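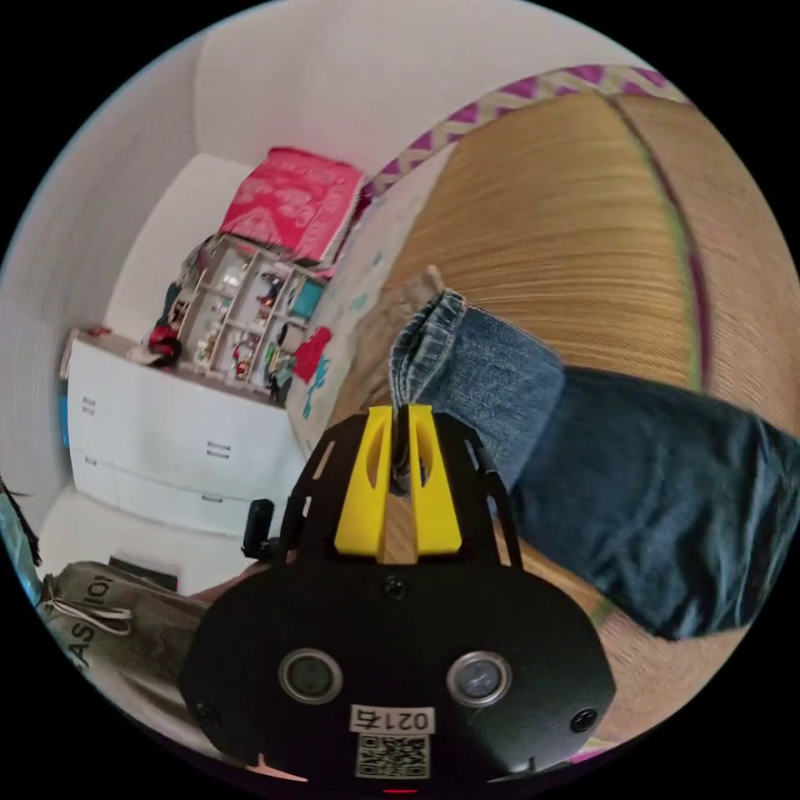
November 30, 2022

My shoulders are killing me! Three hours of folding laundry for robotics club tonight, and I still have a pile of real laundry in the hamper that I haven't touched.

So the December demo is going to be clothes. Tihomir wanted blocks again (he always wants blocks) but Damir said any club can stack blocks, and he got his way. We're recording people folding with the hand-held grippers, one in each hand, and then Drimik is supposed to learn from it. Drimik is what we named the program, after a long and pretty stupid argument at lunch.

The goal is 1000 folds before the demo and we're at 810, so I'm not panicking yet. Jeans are the worst. You pinch the hem and it feels fine, you start to lift, and the whole leg slides right out of the fingers. With my own hands I can do a pair without looking! With the grippers I feel like I'm wearing oven mitts. 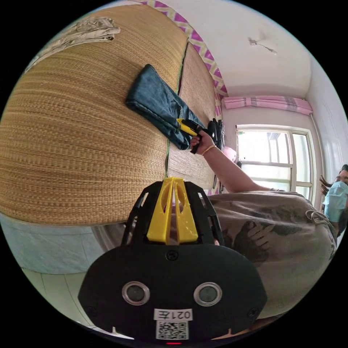

I did figure out one thing, which is to go slow and squeeze before I move my wrist. I used to do both at once and Damir kept telling me the recordings looked jumpy. He watched 15 of my old ones and threw out nine. Nine! I was mad for a whole evening, but then I watched them myself and okay, fine, he had a point.

Shorts are so much nicer. Spread them flat, bring one leg over the other, fold up from the bottom, done.

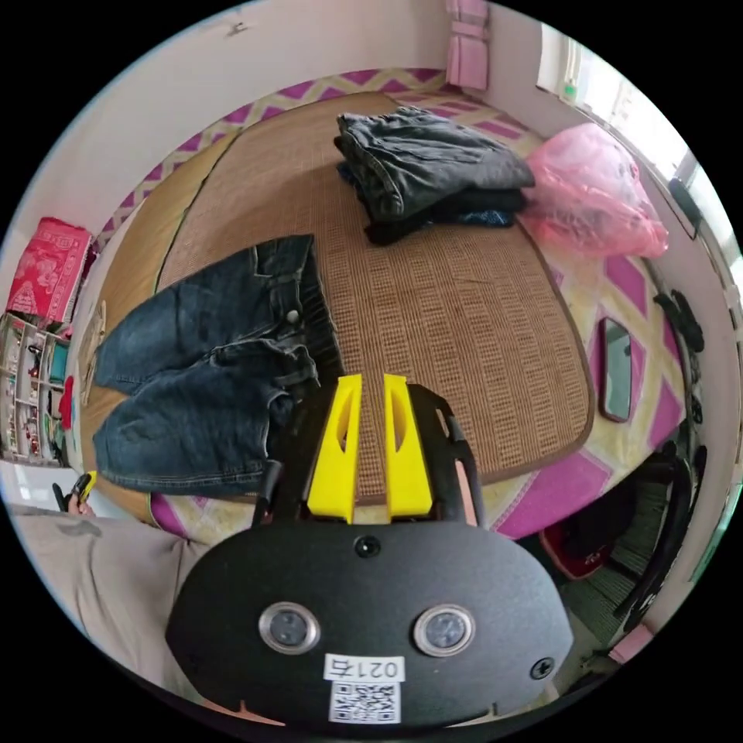 Tihomir thinks we should mix in towels so Drimik doesn't only know denim. I said after the demo. He made a face, so I guess we'll be talking about it again Friday.

Need to remember: charge everything, ask Damir for the new file names, and bring my gray sweatshirt back home before Mom notices it's gone.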